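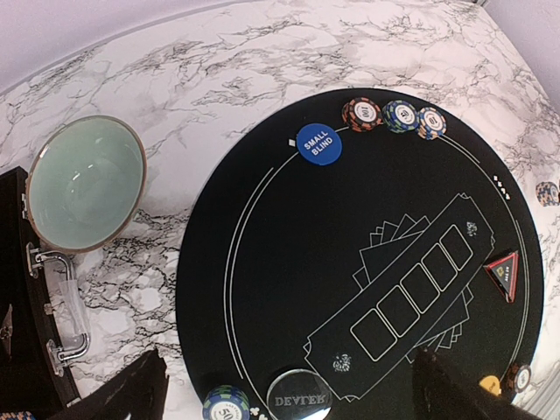

Cómo montar una mesa de póker en casa

Para una partida de Texas Hold'em no hace falta una mesa con fieltro. Basta una superficie firme y un tapete que no resbale. Si la mesa es de mármol o imita el mármol, el tapete es casi obligatorio: las cartas patinan y las fichas suenan mucho al caer.

1. Limpie y seque la mesa antes de extender el tapete. Una miga debajo se nota toda la noche. El nuestro es redondo y negro, y se guarda enrollado; conviene sacarlo por la tarde para que pierda la curva.

2. Oriente las casillas de las cartas comunitarias. La primera queda a la izquierda de quien reparte. Las tres primeras son para el flop, la cuarta para el turn y la quinta para el river.

3. Prepare las fichas por valores. Las pilas van junto al borde, sin tapar las casillas. Para empezar damos 600 puntos a cada jugador: 4 fichas de 100 y el resto en fichas de 50. Si van a jugar más de dos horas, suba la cantidad inicial, no las ciegas.

4. Coloque los botones. El de dealer va delante de quien reparte, el de ciega pequeña ante el jugador de su izquierda y el de ciega grande ante el siguiente. En cada mano se mueven un puesto en el sentido de las agujas del reloj. Con dos jugadores cambia la regla -- el dealer pone la ciega pequeña.

5. Deje las cartas en un soporte, boca abajo y bien alineadas. Así no se ve ninguna al coger la baraja y los cantos se doblan menos. Cuente 52 antes de la primera mano y retire los comodines. 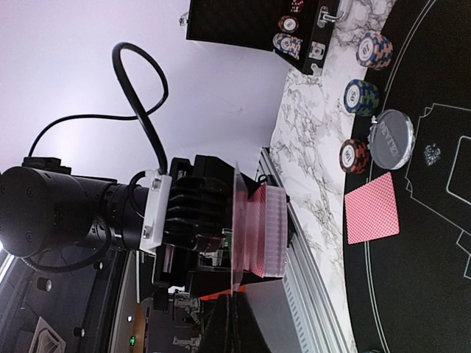 Lech Bielecka: En mi casa quemamos una carta antes del flop, otra antes del turn y otra antes del river, y las dejamos en un montón aparte. Yo lo pondría como paso 6, que luego siempre hay discusión. Y con un soporte estrecho, mejor cartas sin funda; las mías con funda se atascan.

Añadido el paso:

6. Reserve un hueco para las cartas quemadas y los descartes, lejos de las apuestas. No vuelven a la baraja hasta que termina la mano.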